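October 2018

The pavement runs are finished. Ludmila Mikuš and I have been training a small delivery robot to keep to a footpath using one forward camera and no map, all of it in a simulated street. Each run starts at a random spot and ends when the robot touches a kerb, a wall or any street furniture.

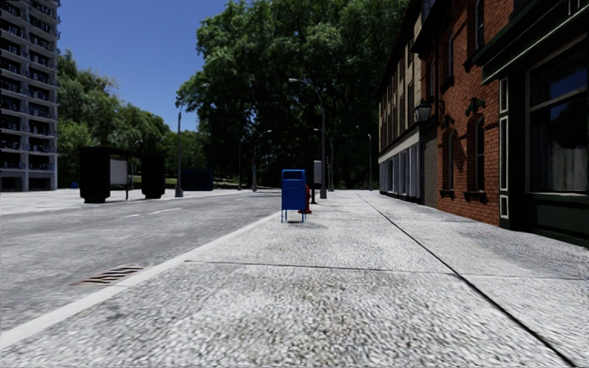
We trained on 4,000 runs and kept 323 back for testing. The first version failed 61 of those. Most of the failures came at posts and lamp bases, where it turned too late and clipped them with a back wheel. Bastien Leblanc suggested feeding in the last 20 camera views instead of only the latest one. Training takes longer that way, but it now starts its turn earlier and we see far fewer clips.
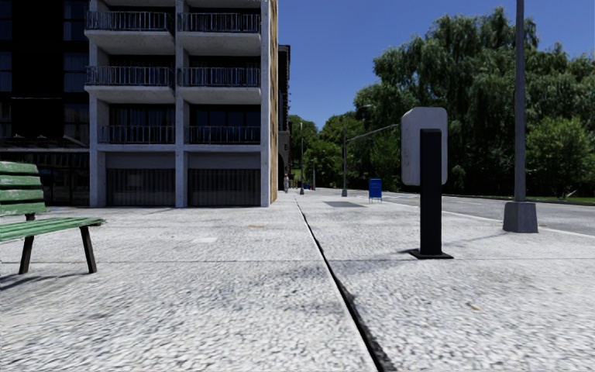 Andthorpe Robotics Notes, no. 20

Strong shadows are still a problem. It slows down for them as if they were solid, and on a narrow stretch it sometimes stops altogether. Ludmila wants to vary the sun angle in the next set. I'd like to try overcast skies first.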